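Getting the smell out of running kit

I've been running four times a week since June and my sports tops had reached the stage where they smelled fine coming out of the drawer and dreadful two minutes into a warm-up. If you know, you know!

My mistake was fabric softener. I loved the stuff and used loads of it, but it leaves a coating on stretchy fabrics and the sweat gets trapped underneath. My friend Nisreen told me to stop buying it and soak everything in white vinegar instead (one cup to a washing-up bowl of cold water, roughly half an hour, then straight in the machine). I was worried I'd go to the club smelling like a chip shop, but it rinses out completely.

Turn everything inside out before it goes in. Wash at 30 with about half the detergent you think you need, and skip the tumble dryer — heat is murder on elastic. Mine goes over the airer in the spare room with the window open.
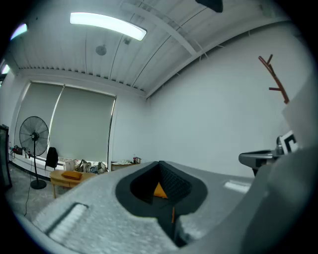
A small spot of orange in a dark opening.

Shoes are another matter. I never put mine in the machine. Take the laces and insoles out, brush off the dry mud with an old nail brush, then go over the uppers with lukewarm water and a drop of washing-up liquid. Stuff them with newspaper and change it after an hour or so, then again before bed. Keep them off the radiator, however tempting it is the night before a race. I ruined a lovely pair that way and the soles came away at mile 6.

For whiffy insoles, a spoonful of bicarb in each, leave overnight, and bang them together outside in the morning (not over the doormat, as I did).

Recent tips
Sorting out a stuck jacket zip
Cleaning a water bottle with a narrow neck
Where to keep muddy trainers in a small hall
Laces that won't stay tied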